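Ticket 231 – Folded shirts too wide for the shelf bays
Site: Brilbridge store room
Raised by: Innes Hepburn
Assigned to: Niall Niven
Priority: Normal
Status: Closed

Problem as reported

The T-shirts coming through from folding don't fit the new Delomel shelving. They stick out past the dividers on both sides and the piles lean into each other. When someone pulls a medium out, the large beside it comes too. The old shelves had no dividers so it never mattered. It started in August when the new bays went in.

I have tried pushing the dividers over but they are fixed. Can we get wider bays, or does the fold need to change?

– Innes

Reply, Niall Niven, 9:40 am

Wider bays would mean losing a column and we don't have the wall for it. Please check which fold is being used. The sheet on the wall at Te Moana is the old one, where only the sleeves go in and the shirt is then folded bottom to top. That leaves the body at full width. If Brilbridge copied that sheet, it would explain the overhang.

Reply, Innes Hepburn, 10:15 am

Yes, it's the Te Moana sheet. Sleeves in, then up in half, then in half again.

Reply, Niall Niven, 11:05 am

Please change to the side fold for anything going on the divided shelves:

1. Lay the shirt flat on the table and smooth it out from the middle. Get the creases out of the body before you fold anything.

2. Bring one side in towards the centre and turn the sleeve back on itself so it stays inside the edge. Check the bottom corner on that side. If it runs out to a point, the side has gone in crooked and the pile will lean. 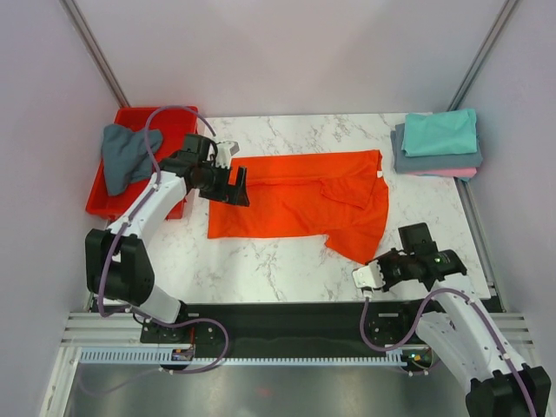 3. Do the same with the other side. The two long edges should be parallel.

4. Fold up from the hem, stopping short of the collar, then fold again. Put it on the pile with the rounded edge facing out.

Try it on 11 shirts in mixed sizes and put them in one bay. Let me know if they clear the dividers.

Reply, Innes Hepburn, 1:50 pm

Done. All of them fit except the two largest, which still touch on the left. The smaller sizes have plenty of room. Torquil MacBrayne did half of them and his came out narrower than mine, so I think I'm not bringing the sides in far enough.

Reply, Niall Niven, 2:20 pm

For the two largest, bring each side in a bit further and let them overlap at the centre. It makes a thicker fold, so keep those piles to four high.

Reply, Innes Hepburn, 3:30 pm

That fixed it. Both are in the bay now and not touching. I've taken the old sheet down and put the four steps up in its place.

Closing note, Niall Niven

Cause was the old fold, not the shelving. No parts ordered. Ruaridh Cairns to replace the sheet at Te Moana as well – separate ticket.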